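Ticket 691 - Break room dispenser, second floor: short fills on cold side
Product: Voder countertop dispenser
Status: Resolved
Opened by: Kaja Siliņa
Wednesday, July 14, 2021

Symptom: cold side stops early. Set volume is 1,000 ml, delivered volume is 700 ml. Hot side delivers the set volume. No error code on the panel. Power cycle made no difference.

Checked so far:
- Inlet valve fully open.
- Filter changed, old one not visibly clogged.
- Volume setting re-entered and saved.
- Drip tray seated, float moves freely.

Small fills are short as well. Tested at the paper cup setting and the level was low each time.

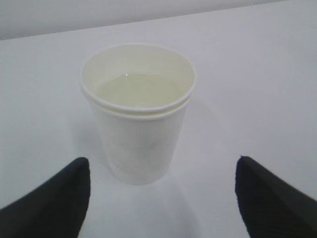

Tin-yau Lu replied that a short fill with no error code usually points to the flow sensor and not the valve, and asked whether the cold side had been recalibrated after the filter change. The Druteck filter has a lower flow rate than the original part, and the controller keeps the old pulse value until it is told otherwise.

Update, Kaja Siliņa: not recalibrated. Service menu asks for a PIN that is not in the binder. Default PIN rejected.

Update, Tin-yau Lu: PIN reset done from the Stoltance portal. Hold both buttons until the display blinks, then enter the new PIN. Go to Calibration - Cold, run one full cycle into a measuring jug and type in the volume you read. Do not use the bottle preset for this step, it has its own offset.

Update, Kaja Siliņa: calibration saved. Jug reads 1,000 ml on 2 runs in a row. Paper cup setting now correct. Bottle preset not tested yet. 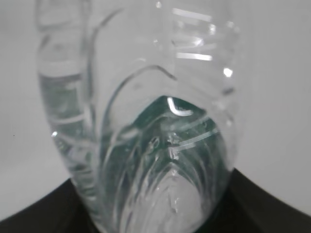
Clear plastic water bottle, close up.

Update, Kaja Siliņa: bottle preset tested, stops at the set volume. OK to close.

Closed by Tin-yau Lu. Cause: cold side calibration not updated after filter change. PIN added to the site record.

2 comments | 0 shares
Contact support | Back to top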